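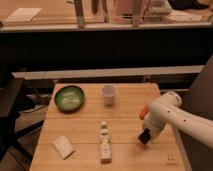

I promised Simone Bezerra I'd write up our new reset rule before everyone scatters for the weekend, so this is me keeping my word. The rule is short: before you start a run with the arm, you check the table against the setup card, and you don't touch anything once the arm is live. Sounds easy, right? But think about a table with a green bowl, a paper cup and a little white bottle lying on its side. Was the bottle meant to be lying down, or did it tip over on the last run and get left that way? If it's not written on the card, you can't tell, and neither can the person reading your notes in December!

So from now on, write down which way things face — cap toward the back, label up, whatever applies. Stop after 20 runs and check the layout again, even if it all looks fine to you (I know, I know). And if you have to reach in, pause the arm first and log it. Aparecida Andrade went through the old Luren notes and found 3 pauses written down in 509 runs, and I don't believe that number for a second. Blank cards are in the top drawer at Ustbridge. Send me your gripes by Tuesday, please.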